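19/10/2021 — gripper budget, second pass

Went through the Sato quote again with Elīna. 2760 for the replacement gripper, and that still leaves out the adapter plate and the spare fingertips, both listed as "optional" further down. I don't see how fingertips are optional on a gripper. Delivery is 6 weeks according to the quote. Merike ordered from them in May and waited 90 days, so I'm writing 90 into the plan and will be pleased if I'm wrong.

The pitch is that the new one handles thin-rimmed and soft objects "out of the box." Whose box? Their demo video uses a cardboard cube and a tennis ball. I asked for plates and small food items and got a brochure back. Tarmo thinks I'm being difficult. Maybe, but it's the same answer we got on the Ona cell, and that has been under a dust sheet since spring.

What I'd want before signing anything:

- a loan unit on our own arm, with our own plate and toy food
- the price with adapter and fingertips in it, one number
- a name at Sato who answers email (Rimkutė did when she was on the account)

Second option is Tumarley: new finger pads only, 43 a pair. Ugly, and I have no data on how long they last. Inese says the pads wear unevenly. Could still buy several sets and not come anywhere near the Sato price.

Went back to the current setup before lunch, black two-finger gripper, light-blue plate, orange-topped piece on the table next to it.

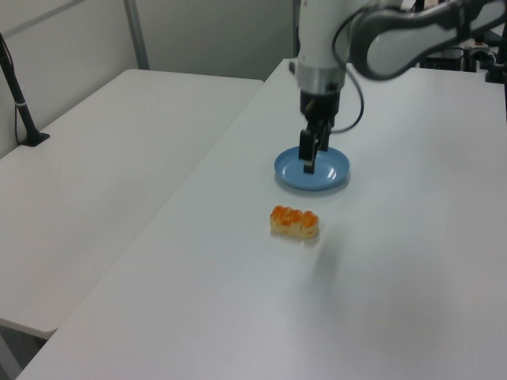

Fingers down in the plate, left of center. Toy food on the table below it.

The raised rim is what I care about for the purchase. Any wider finger body has to get inside it, and the Sato drawing gives no width at the tip, only at the base. Sent them the question.

Also the cable. It loops down beside the wrist and I'd like to know whether the new unit takes the same one or wants its own. If it's its own, that's another line nobody has priced.

Austra needs a figure for the equipment plan. Giving her the pads as firm and the gripper as "pending loan test." Not moving it to firm on the strength of a brochure.

TODO: chase Sato re tip width + cable. Order two pairs of pads.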